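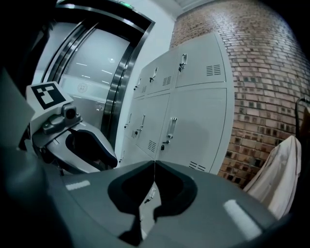 Posted by the dye bench, Wubshet workshop / May / filed under: blues, failures

10:40. Third go at the indigo vat, if you count the one we agreed to call a rinse. Stock is the Caltari powder, 200 g, stirred into a paste with warm water and left alone, a step I usually skip and then complain about. Fructose and lime went in after. Surface has a coppery skin on it and the liquid below is a murky yellow-green, so the chemistry is behaving better than I am.

Test strips: cotton, linen, and the mystery cloth from the Prikar remnant box, sold to us as linen. It floats. Draw your own conclusions.

11:55. Two dips each, a few minutes under, then out to air. Cotton came up a decent mid blue. Linen is patchy along one fold where I held it, so there is now a very good record of my thumb. Mystery cloth has gone the color of old dishwater and I think it's polyester.

pH was creeping down by the second dip. Added a spoon of lime, level, no heroics. The Bravico meter disagrees with the paper strips again. I believe the strips, mostly out of spite, but somebody should calibrate the thing before it costs us a vat.

2:15. Made up 1000 ml of vinegar rinse, weak. Cotton kept its blue. Linen lost a little and looks better for it.

To do: scour the linen properly next time, label the lime jar (it looks exactly like the soda ash), order gloves. My left hand is the most even result so far.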